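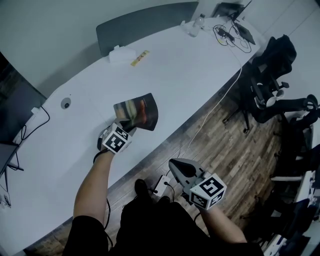

Paper storage in the home: damp, light and sorting

Magazines, manuals and booklets keep best at a steady temperature in a dry room. Lofts and garages are poor choices, as both swing widely between summer and winter.

Sorting

Work on a clear, light-coloured surface, where stray staples and silverfish show up easily. Handle glossy covers by the edges. Coated paper takes fingerprints readily, and the marks cannot be wiped off once the varnish has worn.

Remove rubber bands, paper clips and sticky notes before storing. Rusted staples can be lifted from the inside of the fold with a blunt knife – never pulled from the spine side.

Damp

Coated pages that have been wetted will bond together as they dry. Interleave them with kitchen paper while still wet and change it every 3 hours. If there is no time for this, seal the item in a freezer bag and freeze it flat until there is.

For a musty smell, stand the item open in a lidded box with a tray of bicarbonate of soda. Do not let the powder touch the paper.

Boxes and shelving

Store thin booklets flat and thicker ones upright, packed firmly enough that they do not lean. Leave a gap behind the shelf on outside walls. The Gutari magazine box has a vented back and takes A4; the Van Beek version is slightly deeper and suits larger formats.

Check boxes each May for insects and mould.

Page maintained by Danica Dimitriou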